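Search this site
Enter keyword Go
Print this page | E-mail this page

PRESS RELEASE
13/09/2024

Schmieder Opens Its Mending Room to the Public, With Free Places for First-Timers

Grarnetti — Schmieder, the family-run fabric and notions shop on the market square, is opening its mending room to anyone who has a torn pocket, a split seam or a favorite shirt that has been waiting in the closet for years. The sessions run through March, and beginners come in free for their first evening.

The room is upstairs, over the shop, and used to hold bolts of curtain fabric. It now has long tables, good lamps, a wall of thread in every color we could get hold of and 11 sewing machines, all serviced over the summer. There is also plenty of space for people who would much rather work by hand — and we hope lots of you will, because hand darning is a joy once you get the rhythm of it! 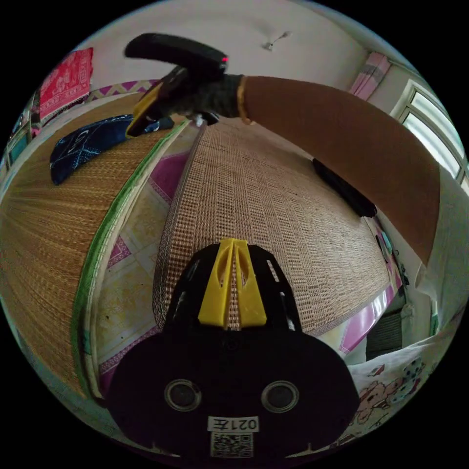 A gloved hand at work over a woven surface.

"My grandmother kept a mending basket by the radio and I thought it was the dullest thing in the house," said Sabine Schmieder, who took over the shop from her father. "Now I can't walk past a hole in a sock. People bring in a sweater they love and they're almost embarrassed about it, and then we sit down together and pick out the yarn, and they don't want to go home."

The idea grew out of a trial run last March, when the shop put a card in the window offering help with repairs. The sessions filled up quickly and the waiting list reached 47 names. Several of those who came have stayed on to help at the tables, including a retired tailor who will teach the class on trouser hems and zippers.

Each evening has a theme. Early sessions cover buttons, hems and small tears. Later ones move on to elbow patches, visible darning, worn collars and the tricky business of matching a pattern across a repair.

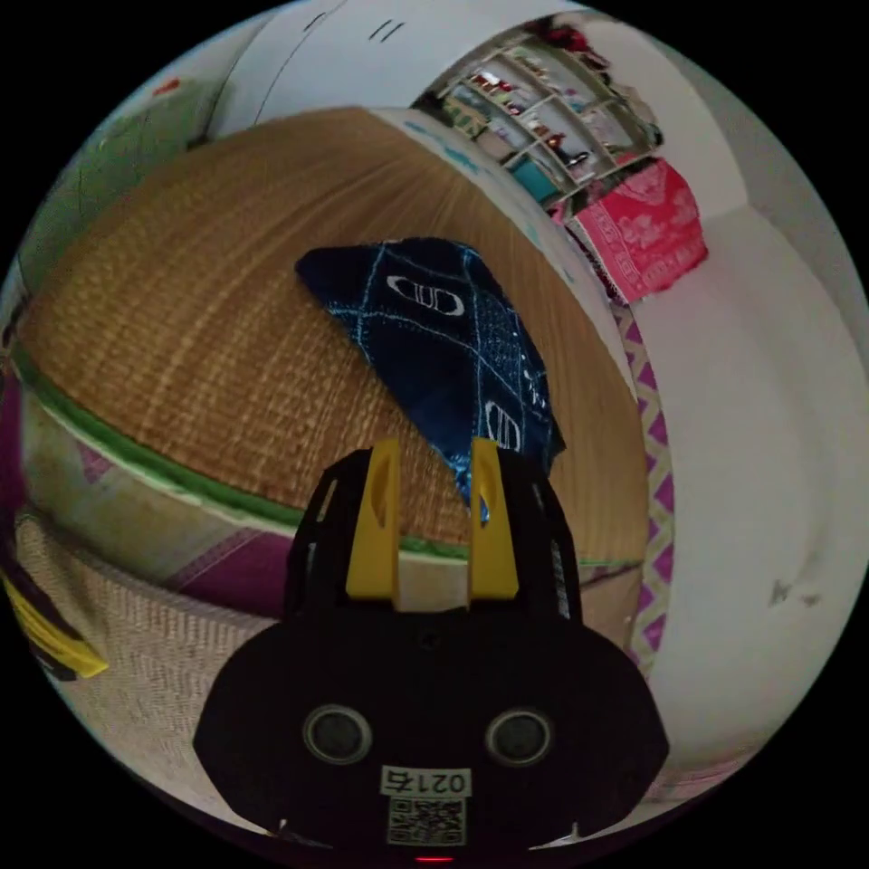
Checks and stripes get an evening to themselves. They are wonderful to mend when the lines meet up, and maddening when they're off by a thread, so the class will start on scrap cloth before anyone cuts into a real garment. Bring something washed and dry, and bring more than one piece if you can. A second item is handy if the first turns out to need a part we have to order.

Zavix, the thread and needle supplier, has given the room 900 spools of cotton and polyester thread. Bratinex, the repair workshop two doors down, will look over home sewing machines on the first evening of each month. Owners should bring the foot pedal and the power cord, and the manual if it still exists.

Children from age nine are welcome with an adult. Scissors, pins, needles and thread are provided, along with tea. The stairs are steep, so a ground-floor table will be set up for anyone who asks for one when booking.

Places can be booked at the shop counter or by phone on extension 2803. Walk-ins are welcome whenever there is a free chair.

Print this page | E-mail this page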